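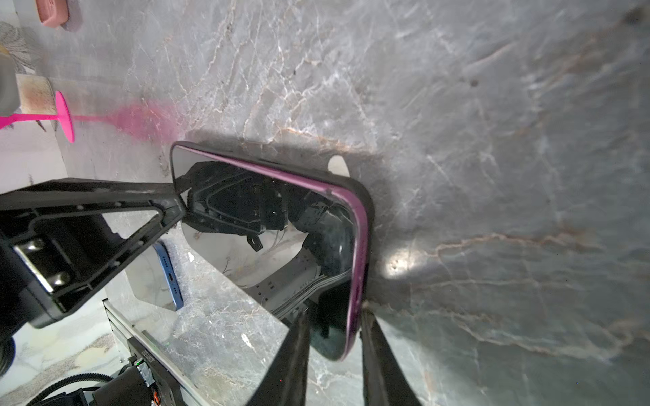
Home > Library > Applied Robotics > Part Two > Chapter 5 < Previous | Contents | Next >

Chapter 5
What a Standard Does and Does Not Promise

A grip standard is a piece of paper. It was written by people who had to agree on something before the meeting ended, and it shows. Students tend to arrive at this chapter believing that a rule in a rulebook has been tested, and that a machine which follows the rule is safe, gentle or good at its job. This chapter asks you to put that belief down for a while and look at what the rules say.

Take handling of finished consumer goods. A phone held between two gripper fingers over a stone countertop is a common enough sight in a development lab. Which rule covers it? Most safety rules were written to protect the person standing near the arm. They have a lot to say about speed, stopping distance and pinch points. They have very little to say about the phone. If the fingers squeeze too hard and crack the glass, no safety rule has been broken. If they squeeze too little and the phone drops on the stone, the same is true.

Companies fill the gap with house rules. The Lirnuvus handling code, which we will use as our main case, runs to 158 clauses. Only 4 of them set a limit that can be measured. The rest ask for "suitable care," "proper grip" and "a surface free of undue clutter." A reader may fairly ask who decides what is undue. The code leaves that to the operator, and the operator is usually the person with the most to lose from a failed check.

Pillay, a smaller shop working from the same code, tried to put numbers on every clause. Its auditors then passed 23 cells in a row. We should be slow to cheer. A run like that can mean the cells were good, or it can mean that the numbers were set where everyone could already reach them. The published record does not let us tell which - and the summary leaves out the question.

Shiny objects make things harder. A dark glass screen works like a mirror, and a camera near the gripper may pick up the machine's own brackets and cables in it. The Seltitz guide tells users to "account for reflective goods" and stops there. Olico's guide copies the sentence word for word.

None of this means you should ignore standards. You will be asked to sign forms that cite them, and you need to know what your signature covers. As you read, keep a pencil handy and mark each "should," "shall" and "where practical." Section 5.1 starts with those words.

Key terms: clause, house rule, measurable limit, audit, self-check

Shares 23 | Comments 4

Related chapters
Chapter 4: Force Limits and Where They Come From
Chapter 6: Reading an Audit Report
Appendix B: The Lirnuvus Code, Selected Clauses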